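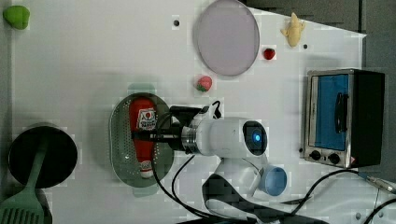
Last changed: Oct 6, 2022

Play Kitchen Project, Prestow - progress report to the Predwood Fund
Prepared by Štěpánka Oravec

The second part of the grant has now gone where you meant it to go, and a little of it has gone on postage. We bought 18 toy kitchen sets for the lending shelf, at a total of 978 pounds, and have 22 pounds left over, which I am guarding with a zeal out of all proportion.

The sets are sorted on the big white table before they are bagged. The black pot and its green slotted spatula are the clear favourites. The metal colander is borrowed nearly as often, and comes home with whatever was last put in it, most recently the red ketchup bottle with the tomato on its label. The strawberry is popular with the under-threes, who test it for flavour. The lavender-grey plate is larger than some families expected and has been described to me as "a serving dish, surely".

Loans since the last report stand at 115. Returns are good, though light blue cups wander off more than anything else - I suspect bathrooms.

Two things are behind. The printed contents cards are still with Fadix, who have sent a proof with "collander" on it twice. The shelving from Virk came without its brackets, so the bags are living in crates under the window until the end of October.

I would like to spend the remaining money on spare cups, if you have no objection. Receipts are in the blue folder and can be posted on request.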